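Let Visitors See the Robot Miss
By Špela Papadopoulos

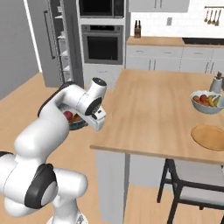
Haltach held its open day on January 8, 2018, and I went because I had read enough brochures. The company writes software for kitchen robots. Most of the work is done in a simulated kitchen, and visitors could sit at one of three screens and watch the arm handle bowls and fruit near the island.

The woman running our screen gave us a number I had not expected to hear. Of 2,965 practice runs on the bowl task, 186 had failed. She opened a few of those and let them play to the end. In one, the arm stopped short of the counter and stayed there. In another, the bowl tipped.

I think every company in this business should do the same. In July I saw a demonstration at Skuton where one motion was repeated all afternoon and went right each time. I left knowing less than when I came in. I couldn't tell what the machine would do with a different bowl, or a chair in the way.

A man behind me complained that a simulation proves nothing. He has a point. A drawn apple doesn't bruise, and a real kitchen floor has crumbs on it. Haltach should say plainly how the same task goes on a real arm, and when I asked, I got a promise to write to me. I am still waiting.

Even so, I spent 21 minutes at that screen and could have stayed longer. People who may someday share a kitchen with these machines ought to see the bad runs along with the good ones.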